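Sorulow Owners' Car Club
Minutes of general meeting, 2016-12-22

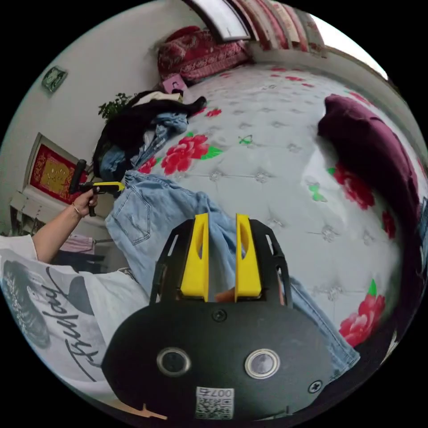 Extended warranties. Divya Pinto reported on the Tedance cover being sold with used cars at the Chettiar yard. The price quoted to her was $1,554 for 2 years. Colin Whitlock asked what it paid for and was told "major components", a term the brochure doesn't define. Wear items are out, and so is anything the assessor calls wear. Kamala Arumugam was offered a free quilted bedspread if she signed the same day, white with red peonies and little green butterflies, and said she would sooner have had the gearbox covered. Members were doubtful that any policy needing a giveaway was worth the money.

Inspection reports. Revathi Alva had compared reports from the yard on 8 cars. Every one was marked "good" for tyres, including a hatchback whose tyres she had looked at herself and would not drive on. Sharada Joseph felt the yard might have been rushed. Revathi did not accept this. Moved Whitlock, seconded Alva, that members be advised to pay for their own inspection before buying. Carried, Joseph abstaining.

Vivo service plan. Still no written price list, despite promises in May. Colin to write again. He expects the same answer.

Attendance was about 17. Divya to ask Tedance for a full copy of the policy wording, exclusions included. Claims questions held over until it arrives.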